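September, late evening

Long day on the rules again. We have been at the Jarnden flat since eight this morning and my knees are sore from crouching on tiles. The sweeping task has its own page in the house rules now, two sides of A4, and I spent most of the morning arguing for a shorter one. I lost. Verbeke want every limit written down with the name of the test that backs it up, and they are paying for the audit, so they will have it.

What we agreed, so I have it somewhere other than on the whiteboard:

Speed at the wrist stays capped whenever a person is inside the taped line. The cap does not get lifted for demos, and it does not get lifted because a visitor is in a hurry. Anyone can press the stop, and no one has to give a reason afterwards. The person who pressed it is the one who says when we start again.

Litter for the trials comes out of the litter box and nowhere else. No glass, no food that is still food, no batteries. I asked for coins to be added to the banned list and that went through without any fuss.

An episode counts as finished when the operator says so out loud and the second person agrees. If they disagree it is marked unclear and stays in the log as unclear. I feel strongly about this one. When I went through the Kondovis logs in the spring there were 3,513 sweeping episodes marked as good, and by the time I had applied their own written rule to them I was left with 3,210. The rule was fine. People had been tired and ticked the box. So now there are two people and a third box to tick.

Bags, chairs and stands near the working area gave us the longest argument. The Prorado draft says the floor should be cleared to the walls before each run. I said a home is never cleared to the walls, and if we only test that way we learn very little about homes. We settled on this - household things may stay, but they must be listed at the start of the session and not moved until the end of it. Cables are different. Any cable belonging to the arms must be tied or clipped, and checked before every run, with initials.

Batch limit is 60 runs, then a proper break away from the flat. Joints and grippers get looked over after each batch. The full inspection is at 2,000 hours, which I think is too late for the wrists, and I have said so in writing.

Did the afternoon runs to the new page to see how it reads when you have to follow it. It reads slowly. The checks before a run took longer than I would like, and the line about how to hold the broom says "firmly", which means nothing to anyone. I have put a query against it. The line about where the second arm should be while the first one sweeps is better, and I would keep it as it is.

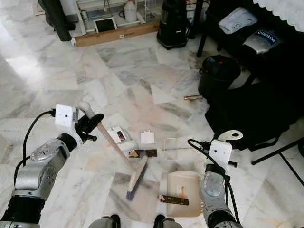 Afternoon run, left arm on the broom, right arm beside the dustpan. Wrappers and paper still to do.

I also want a sentence on see-through plastic. It is hard to pick out on marble, and whoever signs off the floor at the end ought to be told to look for it specially. I will draft that tomorrow, before the call with Verbeke.

Still open: who keeps the signed sheets, and whether initials on a tablet count the same as initials on paper. I say they do. Prorado's people say they will ask.

Home by nine. Beans on toast, then wrote this. Must take the kneeling pad in the morning.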